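Folding cell notebook, left arm
Sunday, March 8, 2020

In on a Sunday because I couldn't stand leaving the left gripper the way it was on Friday night. Parvathi had written "L jaw sticky, ask Saranya" on the whiteboard and then drawn a very sad face next to it, so I figured I'd better get to it before she was back and wanting to run cloths.

Started with the arm parked and the air off. Opened and closed the jaws by hand and yes, there's a hitch, maybe a third of the way in from full open. It goes away if you push through it, and then it comes back on the next stroke. The motor current log from the Friday run shows the same thing, a little bump on every close, always in the same spot. Nice and repeatable, which is the kind of fault I like!

First guess was the tape. We'd been wrapping the fingers over and over without taking the old layer off, and the edge of the wrap had crept back toward the slide. Peeled the whole lot. It came off in one long horrible sock, and under it the metal was tacky all the way back. Cleaned both fingers with alcohol and a rag (the blue shop towels shed, don't use those, I did and had to do it again). Moved the jaws by hand and the hitch was smaller but still there.

Second guess was the slide itself, and that was the real one. Pulled the cover, and there was lint packed into the end of the rail. Terry lint, mostly, pressed into a kind of felt with the old grease. I got it out with a dental pick and a lot of bad language. Wiped the rail down, put a very small amount of the McGrath grease on, ran it end to end by hand until it felt even, wiped off what came out. Cover back on. No hitch.

Then the rewrap. Notes for whoever does this next, including me:

Use the wide blue roll from the second drawer. Begin at the tip and work back, and stop well short of the slide. If you're pulling hard enough that the tape goes pale, back off, it creeps forward again overnight and you get a loose end. Wrinkles are fine. I spent far too long on this in December trying to get it smooth and it made zero difference to the picks. Don't wrap over the pad on the upper finger, that one has to stay bare or it slides right off the fabric.

About that pad: I left the old one on. It's fuzzy, and I know Parvathi wants to swap it, but a bit of fuzz seems to help on terry and I'd like to change one thing at a time for once. There are new pads in the Lulmont box under the bench if she disagrees with me.

Powered up, homed, no complaints. Ran the jaw exercise for 104 cycles and watched the current trace the whole way (riveting stuff, I had a sandwich). Bump is gone. There's a bit of noise right at full open but it was there on the old logs too, so I'm leaving it alone.

After that I went over to cloths, with the approach slowed way down so I could see what the fingers were doing on the way in. I picked the green one because it's the softest thing in the pile and it bunches up like crazy, so if the jaws are going to do something dumb they'll do it on that.

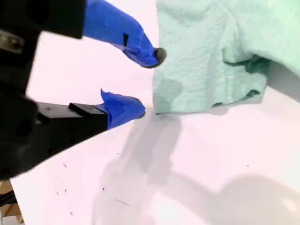 Left gripper coming in on the green cloth, blue tape on both fingers, jaws open.

Couple of things I noticed while doing the slow approaches. The upper finger has a wobble in it when the arm is moving sideways. I checked the finger screws and they're tight, so I think it's in the wrist. Loosened the wrist clamp, reseated it, did it up again in a cross pattern and the wobble got better. I'd call it okay for now. If it gets worse again we should pull the wrist and look at the bearing, and I really hope it doesn't come to that because the cable routing back there is a nightmare.

The other thing is table height. The lower finger is meant to skim in right over the surface and get under the edge of the cloth. With the new wrap it's a hair thicker than before, and on the first slow run I could hear it brushing the table. Raised the pick height by 3 tenths of a millimeter in the config and the noise stopped. So please, if you rewrap, redo the touch-off! It takes five minutes. The steps are on the card taped inside the cabinet door, and I fixed the step where it said "down" and meant "up" (sorry, that was me).

Once I was happy with the slow ones I put the speed back to normal and let it go through a proper batch. 156 picks on mixed cloths, 8 misses. Friday's batch was bad enough that Parvathi quit counting, so I'll take it. Most of the misses were the thin dish towels, where the lower finger pushes the edge along ahead of it and then the jaws close on nothing. That's an old problem and I don't think it has anything to do with today. Saranya Gounder had an idea a while back about coming in at a steeper angle for those and I'd like to try it, but not on a Sunday.

Also wiped the table down at the end. It gets little bits of crud on it from the tape and the lint and they do show up in the top camera, so the segmentation sometimes decides there's a very tiny cloth in the corner. Just a damp cloth and then a dry one. I'm putting it on the morning list, which nobody reads, but it'll be there.

Stuff I didn't get to:

Right gripper. Almost surely has the same lint in the rail, it's just had fewer cycles on it. Should get the same treatment before it starts hitching. Parvathi Murthy said she wanted to learn how the cover comes off, so I've left it for her and I'll stand there and hand her things.

A shield for the end of the rail. Even a scrap of felt over the opening would keep most of the lint out. I asked Drerkadby if they make one for this slide and they're going to get back to me. If they don't, I'll cut something out of the leftover gasket sheet.

Cable by the base on the left. The tie has slipped again and the slack is lying over toward the edge of the table. It's not catching on anything at the moment but I don't love it. New ties are on the Irnik order – should be in this week.

Spare blue tape. We have what's on the roll and that's it. Somebody order some, please, and get the wide one, the narrow one takes forever and comes off at the tip.

Config with the new pick height is saved under today's name, old one is still next to it if you need to go back. Arm is parked, air is off, cloths are in the bin by the door. The dental pick is mine and I've taken it home, so bring your own for the right side.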